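Lecture notes, week 6: learning to hang keys from demonstrations
Notes by Eldana Assefa. Posted 12 February 2023

Okay, so last time we stopped right when it was getting good. We had a policy, we had a camera at head height looking down at two arms, and we had my claim that a policy trained on nothing but human demonstrations can do a surprising amount of useful work. Mekdes Gebru asked the right question on her way out the door: "useful where?" So that's what these notes are about - what happens to a learned policy when the task has a tiny target and the room is full of other stuff.

The running case is key hanging. Pick up a key, bring it to a hook on an upright board, get the ring over the hook, let go, back off. You do this every evening without looking. For a robot it's kind of brutal, and I picked it for the Mitamska project exactly for that reason.

Start with the geometry. A ring has a hole a little bigger than the hook. That gives you a small window of positions that work, plus a window of angles that work, and the two depend on each other. If the key swings, the ring turns, and your nice position doesn't help you anymore. On top of that, the gripper hides the ring from the head view at the worst possible moment. I'd like you to keep those two problems apart in your head: the tolerance problem and the occlusion problem. They get mixed up all the time in project reports, and they have different fixes.
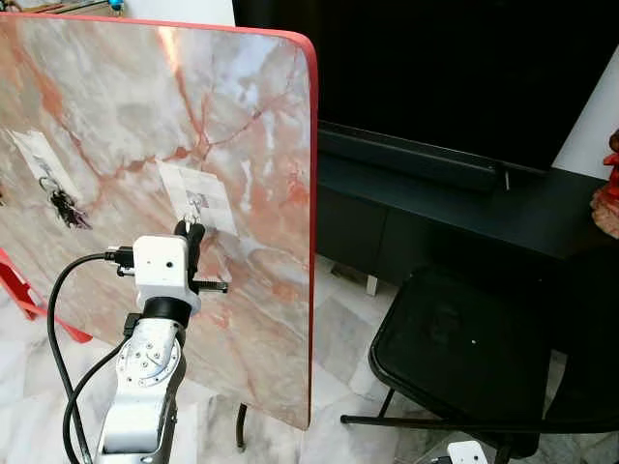
Figure 1. The gripper near a hook on the marbled board, seen from the head camera.

Look at how the arm comes in from below. The camera looks past the wrist to get to the board, so the arm is always taking up a chunk of the view. Now imagine you're a network getting this picture at low resolution. The hook is a handful of pixels. The board has a busy pattern with veins running all over it, and there's a shiny patch near the top that will move if your viewpoint moves. A person ignores all that. A network has to learn to ignore it, and it only learns that if the data gives it a reason to.

Which brings us to the data. We recorded 300 demonstrations for the first round. Berhanu Beyene and Bezawit Hadgu did most of the driving, and you can tell them apart in the logs almost instantly (Berhanu goes in fast and corrects at the end, Bezawit slows way down halfway there). This matters! If you train with a plain squared error loss, the policy tries to average the two styles, and the average of "go now" and "wait a bit" is a sort of nervous hovering. We saw a lot of hovering. Write this one down, it's a classic: averaging over different good answers can give you a bad answer.

What helped was predicting short chunks of motion. The policy outputs a run of up to 59 future steps, follows part of it, then looks again and predicts a new run. Inside a chunk it has to commit to one style. You lose some quickness in reacting, so if somebody bumps the board in the middle of a chunk, too bad. I'll show the tradeoff curve in class and we'll argue about where to sit on it.

Now the other end of the task, the pickup. 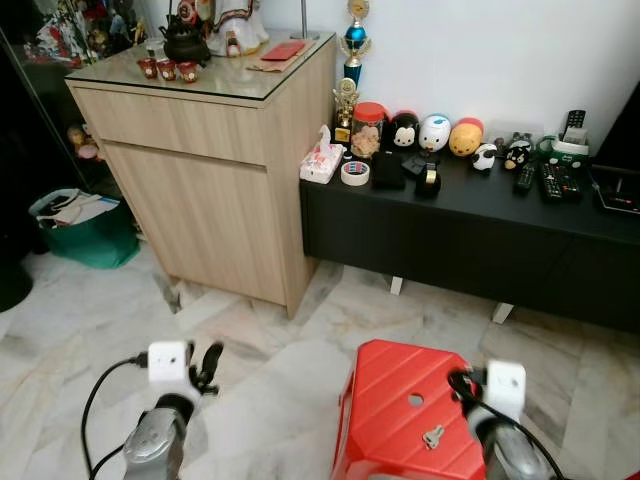 Figure 2. Both grippers and the red stool with a key on it.

The key is small and silver, and it's lying flat. Flat is the hard part. You can't get a finger under it, so you have to pinch it from the sides or drag it to an edge. The stool top also has ribs and a round hole, and I'd like you to think about what each of those does to a dragging strategy before you read on. Really, take a minute with it.

Done? My answer: ribs mean the friction changes with direction, so the same push gives you different motion depending on which way you go. The hole is a hazard for a small part, and a policy that has never seen a key near a hole has no opinion about it at all. If you want it careful there, you have to put careful examples there.

Also, please notice the furniture. There's a teapot, cups, a couple of remotes, a tissue box, and none of it has anything to do with the job. Minoru Tanabe calls this "free clutter," and he's right that it's worth collecting in rooms like this one. A policy trained on a bare bench can latch onto the bench. Then you move it and it falls apart, and you spend two days hunting for a bug in the controller (ask me how I know).

A word on scoring. Don't report one success number for the whole task. Split it: grasp, transport, ring over hook, release. In December I graded 28 reports and most of them had one number at the end, and I couldn't tell if the robot was bad at picking or bad at hanging. Those are different projects!

For next time:

Read the Smits handout on action chunking, skipping the appendix unless you like appendices.

Sketch an evaluation sheet for the key task with the four stages above. Say what counts as a failure at each stage, and what you'd do with a key that gets hung and then drops.

Pick one thing in Figure 1 or Figure 2 that you would change between trials, and write a paragraph on what you'd expect to learn from changing it. One thing only, please - if you change three and the score drops, you're stuck.

Bring the sheet on paper. We'll swap them around and try to break each other's definitions, and Mekdes gets to go first.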